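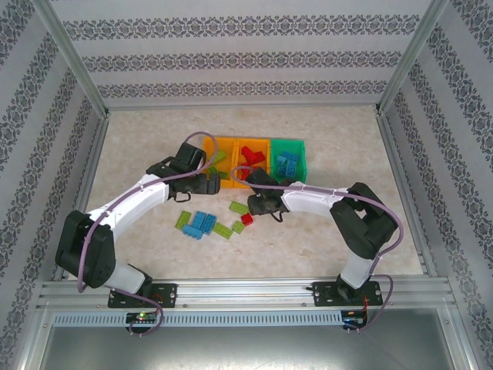

Bricks by colour, bin by bin. Blue pile winning.

Quick one tonight, I've got 10 minutes before the pasta needs me and I promised I'd write up the brick sorting. So.

Background for anyone new: we've inherited bricks. A lot of bricks. Umut Keskin from down the road was clearing his loft in April and asked if we wanted "a box". It was four bags and a suitcase. Big chunky ones mostly, the sort you can tread on and live. Some see-through, some solid, a few odd curved bits that don't go with anything we've built so far.

For weeks they just lived in the suitcase. Lid open, kids head first in it, everything on the rug looking for one red square. Then tip it all back. Every single evening. I was losing my mind a bit.

Tried sorting by size first. Don't. Lovely idea, looks great for an afternoon, and then a six year old has to decide whether something is "medium" and there's a row. Colour is the way to go for us. Even the little one can do colour. Red in orange, blue in its own bin, lime green in the last one. The bins don't match the bricks and I've decided I don't care. They've learnt it. Gion Stöckli (my brother in law, strong views on storage) says the bins should be the same colour as what's in them or all clear. Gion is welcome to buy me some.

The bins are plastic with sloped sides, which matters more than I'd thought. Small hands can scoop. Our old ones from Gisler had straight sides and the bottom layer never saw daylight. Kept those for felt tips.

How we do it now:

Tip out a bit at a time, never the whole lot. A heap the size of a dinner plate, tops.

Bins in a row at the back, bricks in front. Push them forward into the right one.

Take anything stuck together apart BEFORE it goes in. I skipped this at first and regreted it.

Stop when it stops being fun. Leftovers go in the suitcase for another day.

We got the first bag done on Tuesday after tea, one song each per colour. Domenica from next door popped round to borrow the steamer and ended up on the floor with us doing reds for half an hour – she never did take the steamer, must drop it round.

I did count one bag, because my eldest wanted to know. 753 pieces. She then wanted to count the rest. We did not count the rest. I'd guess more than 500 in the next one but that's me judging by how much my shoulder hurt. 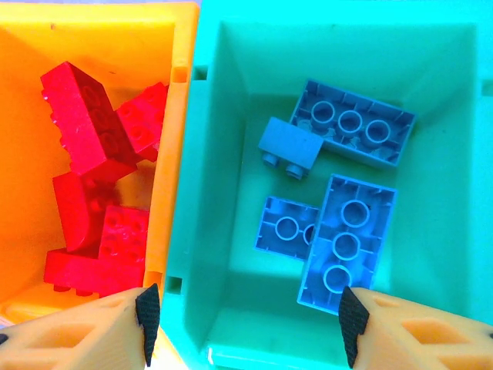
What do you do with bricks that are two colours? We keep a jam jar for them, and anything with a sticker or a face on it goes in there as well.

Washing, since Qiuyue asked last time. Bath, warm water, squirt of washing up liquid, swish, leave ten minutes. Then a pillowcase with a knot in it and shake it over the tub. Spread on a towel overnight. Do not put them in the tumble dryer, I don't care what your mum says. The curved ones hold water inside so stand them open side down or you get a puddle in the bin later.

Labels are still to do. I bought the Kolluneo ones with the pictures on and they peeled by the weekend, so back to masking tape and a marker. Might try the wipe-off kind from Nemness if they ever come back in stock.

Still one bag and most of a suitcase to go. I'm also short of a fourth bin as there's yellow in the last bag, quite a bit of it, and nowhere for it to live. If anybody has a spare with sloped sides let me know, will swap for rhubarb.

Right, pan's boiling over. Back at the weekend with the shelf, if teh brackets turn up.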